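Foline moves Midano battery line to new plant in Clostadlow, older models to be phased out

Foline is moving production of its Midano deep cycle batteries to a bigger plant in Clostadlow and will stop making two of the older flooded models once the switch is done. The company put out a short notice to dealers this morning. Not a lot of detail in it, but enough to matter if you run these in an RV, a boat or an off-grid shed.

First the dates. Last orders for the older flooded models close in March. After that, dealers sell what is on the shelf and that's it. Sealed AGM models carry on, same case sizes, same terminals. Anyone swapping like for like should not need new cables or a new hold-down.

The new plant is leased from Cuadros, which used to make golf cart chargers in the building. Floor space is over 3,000 square meters. Foline says plate casting, filling and testing will all be under one roof for the first time. Until now the cases went from one site to another by truck for final charging, and dealers have grumbled about batteries turning up half flat.

Prices: no change on the sealed models for now. The notice says "for now" twice, so read into that what you like.

Warranty on batteries already sold stays as it was. Claims still go through the dealer who sold the battery. Keep the receipt, and keep the date sticker on the case, becuase claims without one get sent back.

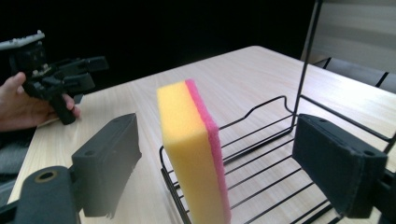
Yellow-and-pink scrub sponge in a black wire dish rack.

What changes for people with flooded batteries now? Not much day to day. Distilled water, check the levels, clean the posts, same as ever. But a bank of mixed batteries is a bad idea, and once the matching models are gone a single dead one could mean replacing the whole set. If yours are getting tired and you want to stay with flooded, order before the cutoff. Otherwise start pricing sealed.

One thing to watch with the change to sealed: charger settings. AGM wants a different charge profile from flooded and many older chargers don't have it. Leaving it on the old setting, especially with an equalize cycle, can dry the battery out for good. Check the manual. Solar controllers too, most have a battery type menu and plenty of owners have never opened it.

Foline is also changing how it ships. Pallet orders will leave direct from Clostadlow, and the minimum for a dealer pallet order drops. Smaller shops that had to club together to get the pallet price may be able to go it alone. Single batteries still go out through the regional warehouse. Delivery on singles could be slow while stock is moved over, so dont leave it to the week before a trip.

About 80 jobs move with the line. The company says staff at the old site have been offered places at the new one. It did not say how many have said yes. What happens to the old site is not covered either.

Old batteries: dealers that take back cores will keep doing so, any brand. Core credit is the same whether you buy sealed or flooded. Don't leave one by the dumpster.

The Midano lithium pack, shown to dealers last year, gets one line. Still in testing, no price, no date. We asked when it would be out and were told to expect an update "after the move." A first run of 2,000 packs had been talked about at the time. The notice gives no number.

Dealers with open orders for the older models should get a separate email with the final ship date. Check the spam folder. We have asked for the full list of part numbers and will add it when it comes in.

Last updated: 4:40 p.m.

Recent items
Winter storage: disconnect or float charge?
Group size chart, revised
Terminal corrosion and what to clean it with
Cuadros ends golf cart charger line
Reading the date code on a Midano case
Dealer core returns, new drop-off hours

Contact the news desk | Copyright, all rights reserved | Back to top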